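# Laissez les vieux fichiers en ligne

Janvier 2024

Je fais du train virtuel depuis assez longtemps pour avoir connu les lignes livrées sur CD. Mon dossier de contenus additionnels compte 271 éléments, et une bonne part d'entre eux ne se trouve plus nulle part.
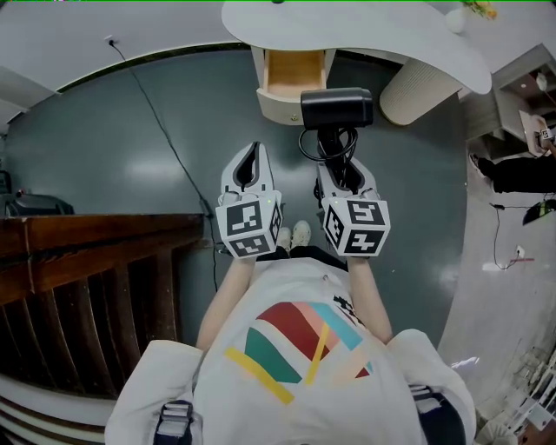
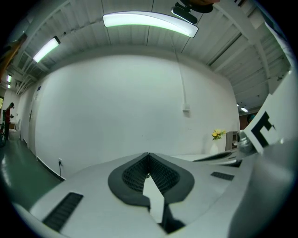
En décembre, le site Vosley a retiré toute sa section « archives ». On y trouvait les vieux wagons, les sons d'origine, les textures de ballast et les premières gares de la ligne de Skimberg. Le message d'annonce tenait en deux phrases : ces fichiers sont remplacés par des versions plus récentes, merci de mettre à jour vos installations.

Le problème est que les scénarios, eux, n'ont pas été mis à jour. Un scénario écrit il y a dix ans appelle un wagon précis, dans un dossier précis, avec un nom précis. Si le fichier manque, le train n'apparaît pas ou le jeu s'arrête au chargement. Le nouveau wagon est sans doute plus beau, mais il porte un autre nom et le scénario ne le cherche pas.

Kenji Kapoor, qui a construit la plus grande partie de Skimberg, a proposé sur le forum de réécrire les appels un par un. Je respecte le travail, mais je ne crois pas à la méthode. Il existe plus de 1 000 scénarios d'amateurs pour cette seule ligne, souvent signés par des gens qui ne répondent plus aux messages. Personne ne va tous les reprendre, et les licences de l'époque ne le permettent pas toujours.

On me répond que l'hébergement coûte cher. Je veux bien l'entendre pour les gros paquets. Les archives en question pesaient moins de 50 Mo chacune -- souvent beaucoup moins. Le groupe Nustia garde les siennes sur une page sans images, avec une simple liste et la mention « non maintenu ». Cela suffit. Je ne demande ni assistance ni correctifs.

On me dit aussi que les débutants téléchargent l'ancien fichier par erreur et viennent ensuite se plaindre. C'est vrai, j'ai répondu à ce genre de message pendant des années. Une ligne en gras en haut de la page règle la plupart des cas. Pour les autres, il faut répondre, comme avant.

Ce que je voudrais est assez modeste : un préavis de quelques mois avant toute suppression, une liste des fichiers concernés avec leur numéro de version, et l'autorisation écrite de les redistribuer ailleurs. Le dépôt Lengyel a déjà proposé de tout accueillir. Il attend une réponse de Vosley -- moi aussi.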